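About Pultwood

Pultwood designs and tests rigid presentation boxes for small goods: watches, pens, cosmetics, hand tools, keepsakes. The company does not print and does not sell stock sizes. Each box is drawn for one product, sampled, tested and then released to a contract manufacturer with a full set of drawings.

The firm was set up by Farzana Arain, who had spent several years specifying board and hinge materials for a stationery maker in Gillby. Samina Tarar joined as technical lead and wrote the test methods still in use. The current staff is 7.

What we make

Most of our work is in hinged-lid boxes with a wrapped board shell. The standard build is a base tray, a lid tray and a continuous spine. Closure is by magnet, friction lip or ribbon tab, depending on the weight of the contents and how often the box will be opened.

Shell wrap is supplied in white, gray, black and natural. Interiors are lined in paper, flocked board or foam. Dark linings are specified for most light-colored shells, as they hide handling marks inside the tray and give a clear edge to work to when an insert is fitted.

The Wendov series is our reference range. It covers 4 footprints, all rectangular, and is used as the starting point for new drawings. A client who can accept a Wendov footprint saves one sampling round.

How a box is assessed

Every sample is handled before it is measured. Opening and closing are checked on a table at normal working height, with the box lying flat and unrestrained. The points recorded are:

Whether the lid can be picked up at the edge without the base lifting.
Whether the lid stays where it is left when fully open.
Whether the spine creases evenly along its length.
Whether the shell shows marks at the contact points.

The box is placed close enough to reach with the elbow slightly bent. Lid edges are approached from the front and from one side, and the two results are logged separately. 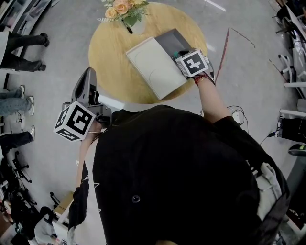
Cycle and load testing

After handling, samples go to the cycle bench at our Dogar workshop. The standard test is 829 full openings, a figure carried over from an early client specification and kept so that results remain comparable across years. Spine wrap is inspected at the halfway point and at the end. Any split longer than the board thickness is a fail.

Load testing is done on closed boxes, stacked with the heaviest intended contents. Samples are held under load for 40 hours, then opened and checked for lid bow and corner spread. Boxes with magnetic closures are tested for pull force before and after.

Documents supplied

Released drawings include the board cutting plan, wrap plan with turn-in allowances, lining plan, magnet positions and assembly sequence. The test report is issued as a separate file. Drawings are revised by letter. Superseded revisions are kept and can be requested by the original client only.

Working with us

Send the product, or an accurate dummy with the correct weight, along with the number of boxes required and the way they will be shipped. We do not work from photographs of a product. First samples are plain white unless another wrap is requested.

The Dogar workshop is closed to sample intake for the first part of July while the cycle bench is recalibrated. Drawing work continues as normal during that period.

Technical questions go to Samina Tarar. New projects and quotations go to Farzana Arain.

Page last revised 16 June 2025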